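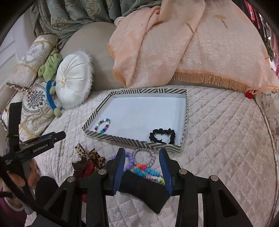
4 min read

Speaker notes, Small Stuff First (Prumness Home Skills evening, Sep 17, 2024)

Start with the bed! Spread everything out on the quilt where you can see it, then bring in one open tray. I love the striped black-and-white kind because you can find it in a messy room.

Ask the room: who owns a hair tie they haven't worn since March? Wait for hands.

Sorting order:
Spiral ties together. The purple one and the multicolored one are the same family, even if they look nothing alike.
Fabric scrunchies next. Black ones go in the tray first, they get worn the most. Leopard bow and dark red after that.
Sparkly braided ties last, they snag on everything (tell the Grosten sweater story if there's time, it's a good one).

Bracelets: a beaded one can share the tray, but give it its own corner. Mention the tangled elastic!

Cushions and plush toys stay up at the pillow end while you work. Don't start on them tonight, that's a whole other talk.

Set the timer for 9 minutes and let people try it with the bags from the Dernura table. Then questions.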